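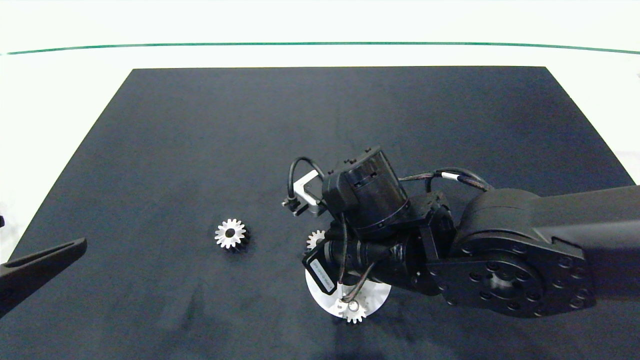
Dark mat on a white tabletop.

**1/** A thread on desk surfaces and light. Most advice about desk lighting covers the lamp and stops there. The top of the desk fills a large part of your view when you read or write, and its colour changes how the same lamp feels.

**2/** Two terms. Illuminance is the light landing on a surface, measured in lux. Luminance is the light leaving it towards your eye. A cheap meter reads the first. Your eye responds to the second.

**3/** The link between them is reflectance. My dark desk mat sends back 8 per cent of the light that lands on it. A clean matt white top sends back most of it. Same lamp, same lux reading, very different brightness.

**4/** Readings from my desk in the Belldale office, August, meter lying flat in the middle:
- noon, blind up: 1,202 lux
- noon, blind down, lamp on: 700 lux
- evening, ceiling light only: 125 lux

**5/** With the blind up, bare white was too bright for paper work. The paper itself is white, so the edge of the page gets lost against the desk. With the mat down the page edge is clear, but the page now looks harsh next to the mat.

**6/** So a very dark mat is a trade. You gain edge contrast and lose evenness. Your eyes adapt each time they move between page and mat, and over a long afternoon I notice it.

**7/** Mid grey has been the best compromise for me. I swapped to a grey felt mat from Vinia in spring and have left it there. Pale wood does a similar job if the finish is dull.

**8/** Finish matters as much as colour. A glossy black surface can be worse than a matt white one, as it shows a mirror image of the lamp. Test: put your head where it normally sits and look for the lamp in the desk. If you can find it, move the lamp to the side.

**9/** Rocío Llorente asked whether a white desk makes the room brighter. Slightly, yes. Light bounces off the top and reaches the ceiling and your face. On video calls a white desk fills in the shadow under the chin. A black mat removes much of that fill.

**10/** Dust and marks. Dark mats show pale dust and skin flakes. White tops show ink and tea. Grey shows less of either, which means it gets cleaned less often. Mine was overdue when I lifted it for these readings.

**11/** The lamp for all of this was an Asadi clamp model on its middle setting, shade level with my eyes. Height of the shade changes the reading a lot, so write it down if you plan to compare surfaces.

**12/** Correction to post 4: the evening reading was taken with the hall door open. With the door shut it is lower. I will take it again and reply here with the number.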